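The shape sorter in my mother's attic has outlasted two dogs, a marriage and every one of its own triangles. I found it in December, under the fondue set, while looking for something else entirely. By the time I came downstairs I had spent an hour on the floor trying to get a star into a hole, and I had opinions.

Toys for the very young are bought by people who will never play with them and used by people who can't read the box. It is a strange way to run a business, and it explains the box. My niece's stacking set, from a company called Plulix, promises to develop spatial reasoning, emotional regulation and "early confidence." She is eleven months old. Her confidence was already a problem.

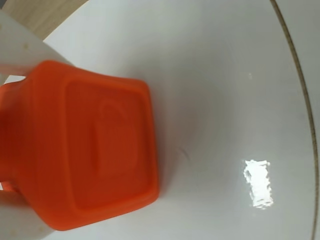
By Mereana Fairweather

The plain block has been through this before. For a long stretch it was a lump of wood with a letter on it, and parents were content to see it thrown. Then somebody put the word "learning" on the carton and the price went up. I own a Mola catalog from my own childhood – my mother throws out nothing, see fondue – in which a bag of 62 blocks is sold with a single line of copy: "Blocks, assorted." The current Mola bag holds 17 and comes with a parent guide.

I read the guide. It suggests narrating the child's play in a calm voice. I tried this with my niece for a whole afternoon. "You are putting the circle in your mouth," I said. "Now you are putting the square in your mouth." She looked at me the way I look at people who talk during movies.

At Hinds, the toy store near my sister's apartment, the shelf for under-twos runs almost the full length of the back wall. I asked the man at the register what sells best. He said anything that makes noise sells best to grandparents, and anything that doesn't sells best to parents, and that the two groups rarely shop together. He had been there nine years. He recommended a wooden spoon.

My sister, who has read more than I have and slept less, takes the middle view. She bought the Dellari nesting cups because a friend had them, and she keeps them because they're good in the bath. She has never opened the app. There is an app.

As for the attic sorter, I washed it and carried it over in a grocery bag, missing triangles and all. My niece took off the lid, dropped every piece in through the top, and put the lid back on. Then she went to look for the bag.

Letters and corrections: write to the features desk. © All rights reserved. Back to top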